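Blue on White: Bits and Pieces from the Kitchen Table
Gallery by Melati Liem

Welcome to the kitchen things corner of the site! Regular visitors will know that I have a weakness for blue kitchenware, and that it started with an enamel jug from a market in Negussie, one rainy April when I was meant to be buying shoes. The jug went to Endang Tambunan years ago (she still has it, she sends me pictures of the flowers in it) and I've been picking up blue things ever since.

This gallery is a small one, just the everyday things on a white table: a bowl, a saucepan, a food container and a cream toaster. I love how ordinary they are. The old galleries had 15 pictures each and I never managed to write anything useful under them, so this time I've kept it short and tried to say a bit about why each thing pleases me.

Cream and blue has always struck me as the happiest pair of colours you can put in a kitchen. It looks cheerful first thing in the morning, it goes with nearly everything, and if you buy one odd piece at a time it still ends up looking as though you meant it. Ermelinda Cordeiro prefers hers with a bit of yellow, and we have agreed to differ!

A note on dates: I put the page together on 27 Oct 2019, and the colours looked right on my screen. Let me know if they're strange on yours.

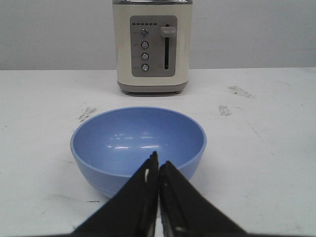
A good deep bowl, with the toaster behind it. I'm very fond of the glossy inside and the way it picks up the light. 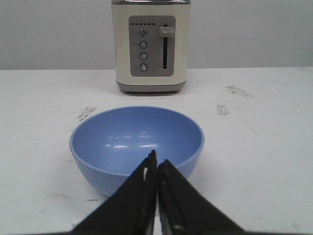

Cream toaster, two slices, four round buttons in a column and the lever on the right. Lovely soft corners on it, too.

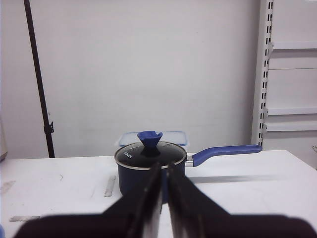

My favourite of the lot: navy saucepan, dark glass lid with a silver rim, and that wonderful flared blue knob. The handle is a brighter blue than the pot and I think it's all the better for it. 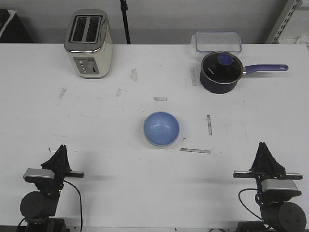
Bowl, toaster and saucepan together, and the clear container at the back with its bit of blue on the lid.

Other galleries

Jugs and teapots (Herman Kwok's collection, 100 pictures, so put the kettle on before you start)
Tins from the Lelura fair
Egg cups, part two
Darmawan Kusuma's spoon drawer

If you have a blue saucepan of your own and would like to see it on the site, write to me through the contact page. Portrait or landscape are both fine.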